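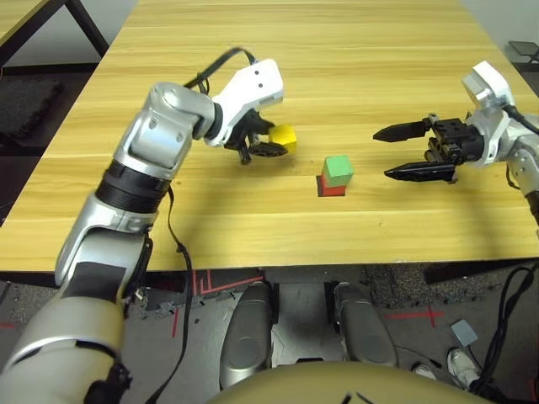 3.2 Coding of location words

All 709 recordings were transcribed in full by the second and third authors, using the conventions set out by Maddocks and Lodhi in the Clercombe pilot. Recordings were made in family homes at mealtimes and during free play, with no instructions given to parents about what to talk about. We counted a location word whenever a parent or child used a preposition or adverb to say where something was, or where it should go. Set phrases such as "come on" and "what's up" were left out, as were words read aloud from books.

This gave 1,764 location words for analysis. Each one was coded for speaker, for the kind of relation (containment, support, vertical, front–back or side) and for whether the speaker also named a landmark. "It's under the couch" names a landmark; "it's under there" does not.

The vertical and support categories needed the most care. English lets a speaker choose between "on", "on top of" and "above", and parents moved among them freely, sometimes within one turn. We coded "on" and "on top of" as support when the two objects were touching, as in Figure 2, and "above" as vertical in all cases. Where contact could not be judged from the talk, the item was marked unclear and kept out of the category totals.
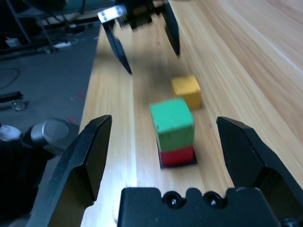 Figure 2. A support relation: green cube on top of red cube.

"Over" was a separate problem. In the Beddoe families it often stood in for "across" or "beside" ("he's over by Nan"), and a strict reading would have put these with the vertical terms. Rees suggested coding by meaning, and we followed that advice for every site – the earlier Beddoe transcripts were recoded to match.

Two coders worked separately on a shared set of 83 transcripts. Most disagreements involved "over" and "back", and were settled by discussion with the first author. The remaining transcripts were then divided between the coders by site, so that each kept to the neighbourhoods they knew best.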